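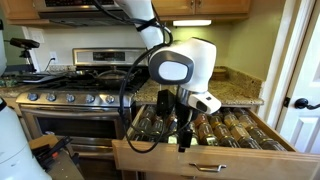
4.2 Comparing the two finger sets in a crowded drawer

Choosing a gripper for household work is, in our experience, mostly a question of how much room the fingers need around the thing they are meant to hold. On an open tabletop nearly any pair of fingers will do, and for a good while we were happy to report tabletop numbers and leave it at that. It was Bit-na Yeon who suggested that we move the whole comparison into a home kitchen, and we are grateful to her, even if it cost us most of September. The spice drawer in Figure 3 became our standard hard case. The jars lie on their sides in angled rows, close enough together that the black fingers have to come down into the rows from above, and the gold lids at the right side catch a good deal of light while the jars under the gripper are left in its shadow. Clear glass, shiny metal and uneven lighting in one drawer is about as much as we could ask of a depth sensor.

Figure 3. The arm reaching into the spice drawer. The white sensor housing sits beside the fingers, with its lens window on the front face.

We compared two finger sets on the same arm and with the same controller. The first, which we call Tudura, has long, narrow fingers with a thin rubber skin. The second, Meslow, is shorter and wider, with a soft pad that gives a little when it meets a curved surface. Both were run with the grasp planner described in Section 3, and we made no changes to the planner between them, tempting as that was. Each trial asked the arm to take hold of one named jar, lift it clear of its neighbors, and put it back in the same row. In all we recorded 3,617 trials, and a person reset the drawer by hand whenever a jar had rolled out of its place.

The results did not fall out quite the way we had expected. Meslow held the glass more securely once it had a grip, and we rarely saw a jar turn in the pads during the lift. Its trouble came earlier, on the way down, where the wider fingers tended to touch a neighboring jar and push it along the row. Tudura slid into the gaps with far less fuss, but its grip was less forgiving, and a jar taken too near the lid would often tip. Dong-geon Um went back through the recordings and set aside 205 trials in which the jar was dropped or left in the wrong row. Most of the Tudura cases among them were grasps of this kind – a sound approach followed by a poor choice of where to close.

The cables deserve a word as well, as anyone who has tried to repeat this sort of work will know. We strapped the bundle near the upper segment and left a loose loop below it so that the wrist could turn freely. A tighter loop, which we used in the first sessions, pulled on the wrist at the far end of its turn and shifted the fingers slightly to one side. We have left those early sessions out of the totals given here, and Section 4.3 takes up the same comparison with the lids facing the other way.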